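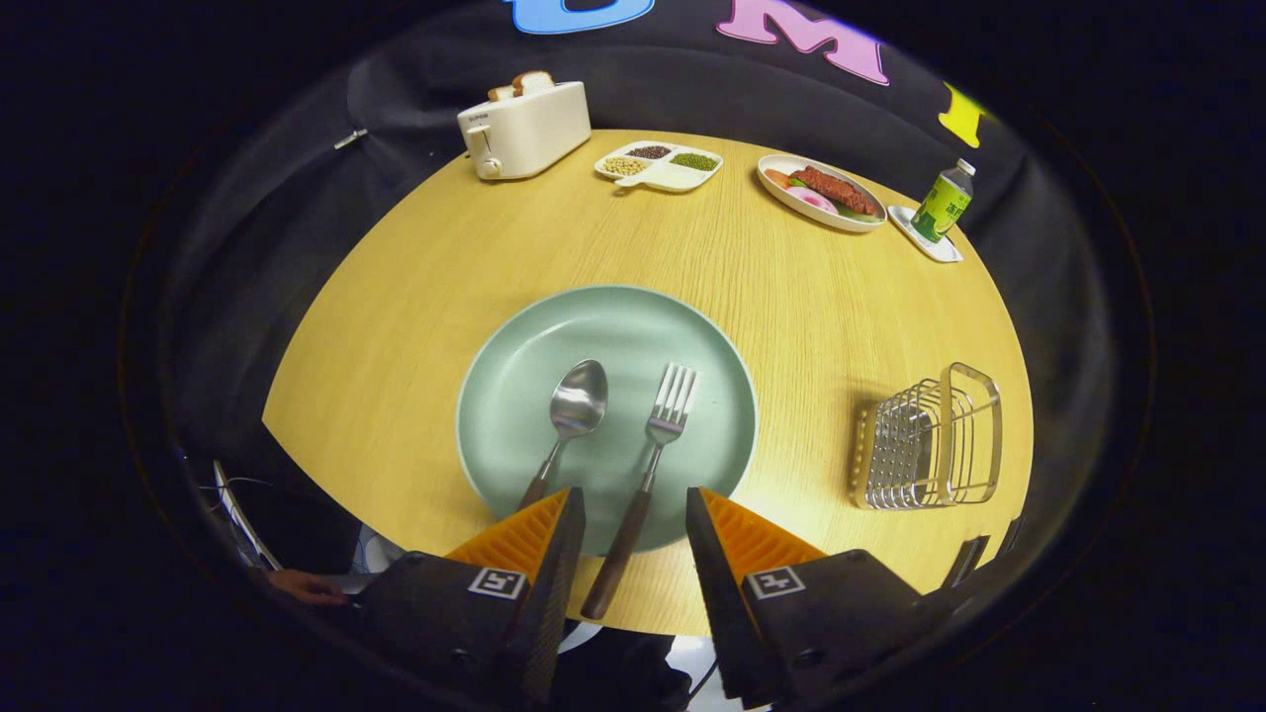
Potulari Wood-Handled Flatware is the set we reach for on ordinary mornings, and it's lovely to finally have it back on the site! The spoon and fork are the two pieces people ask about first, so let's start there. Both have stainless heads and dark wooden handles, and laid side by side on a pale sage-green plate they look right at home, with the bright metal standing out and the wood bringing in a bit of warmth. The spoon has a nice oval bowl, and the fork has four tines, so it handles scrambled eggs as happily as it handles a salad.

The handle is the part we love most. It feels good in the hand (a little thicker than plain steel flatware, without being chunky), and small differences in color from piece to piece are normal. If you're buying a second box to go with one you already own, expect a close match, though maybe not an exact one.

What's in the box
Setting for 2: two forks, two spoons
Setting for 8: eight forks, eight spoons
Knives are sold separately for now. They should join the boxed sets in December.

Item numbers
Setting for 2: 638
Setting for 8: 2654

Care
Wash by hand with mild soap and dry right away. Please don't leave the handles soaking in the sink, and keep them out of the dishwasher. If the wood starts to look dull, rub in a few drops of food-safe mineral oil, leave it overnight, and wipe off what's left in the morning.

Storage
An open wire rack is great for this set. Air gets all the way around the handles, and you can carry the whole lot to the table at once. Stand the pieces heads up if you've just washed them by hand and they need another hour.

Goes well with
Urau plates, especially the greens and creams
Bouchard table linens in oatmeal or rust
Noterham serving boards

Both sizes are in stock and ship in a plain cardboard box with a paper sleeve for each piece. Gift wrap can be added at checkout, and unused sets can be returned in the original box.

Page updated August 21, 2025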